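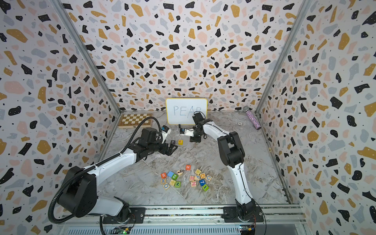

Lake & Coast Trips > Small Boats > Rentals

Renting a pontoon at Trenville in April, worth it?

flurina_lanz
So we've got one free day and I want to get the family out on the water. The Hindby dock wants 600 for the whole day, fuel on top. Has anyone done it that early in the season? My mother gets cold just looking at a lake, ha.

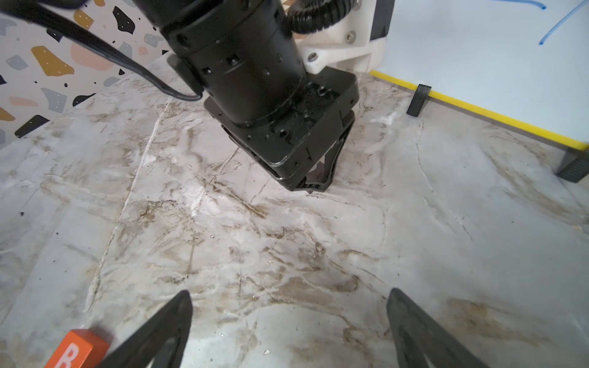 I was also wondering if we could make it over to Cirnberg for lunch and get back before they close.

oarlock35
Did it two years running and loved it! You'll have the coves to yourselves. Bring gloves and a thermos (bring two).

mudhen
Gonna disagree. The wind comes straight down the lake in spring and a pontoon is a big flat sail. I'd take the ferry and keep my 600. 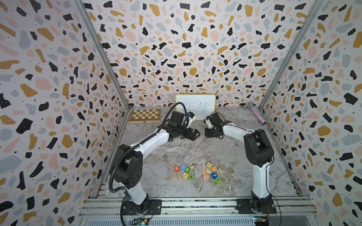

The ferry has a heated cabin too, and your mother would thank me.

oarlock35
Oh come on, the east shore is sheltered all the way to Cirnberg. Stay close in and it's a 35 minute ride.

mudhen
In July, sure.

flurina_lanz
OK, leaning half day now. Two places I'm looking at:

1. Hindby dock, bigger boats, has a canopy 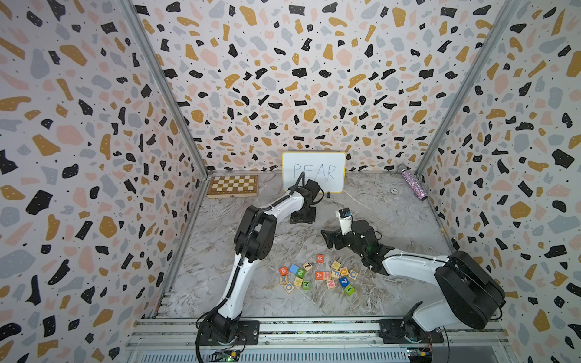
2. Aigner, smaller boats, 30 off if you bring your own life jackets

Comments (2)

tinbucket: Aigner all the way, they let us out early.

perchqueen: Call first, Aigner was still closed when we went in April.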